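Imeo erweitert Demonstrationsdatensatz für zweiarmiges Greifen

13.08.2019

Imeo hat die zweite Aufnahmephase für sein lernendes Greifsystem Kindlow begonnen. Geplant sind 400 ferngesteuerte Demonstrationen, in denen zwei Arme Fläschchen unterschiedlicher Größe von einem Holztisch aufnehmen und in einem Behälter ablegen. Aus der ersten Phase liegen 91 verwertbare Durchläufe vor.

Aufgezeichnet werden Gelenkwinkel, Greiferöffnung und die Bilder der Kameras an den Handgelenken. Die Anordnung der Flaschen wechselt nach jedem Durchlauf; ein Teil der Objekte wird bewusst liegend platziert. Nach Angaben von Projektleiterin Dörte Hagedorn war der Anteil liegender Objekte im bisherigen Material zu gering, was sich in Fehlgriffen an schmalen Verschlüssen bemerkbar machte.

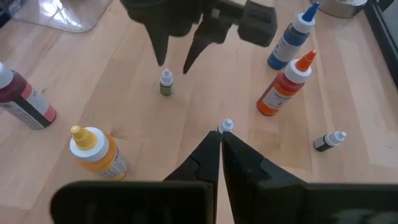

Die Bedienung übernehmen 7 eingewiesene Personen im Wechsel. Abgebrochene Versuche bleiben im Datensatz, werden jedoch gesondert gekennzeichnet und beim Training des Basismodells nicht verwendet. Gerrit Postma, zuständig für die Datenaufbereitung, will sie später für die Fehlererkennung heranziehen.

Die Auswertung läuft über die Software Wikel, die Kamerabilder und Gelenkdaten zeitlich abgleicht und Lücken in der Aufzeichnung meldet. Durchläufe, die länger als 70 Sekunden dauern, werden manuell geprüft. Der Abschluss der Aufnahmen ist für Dezember vorgesehen. Über eine Freigabe der Daten für Dritte ist noch nicht entschieden.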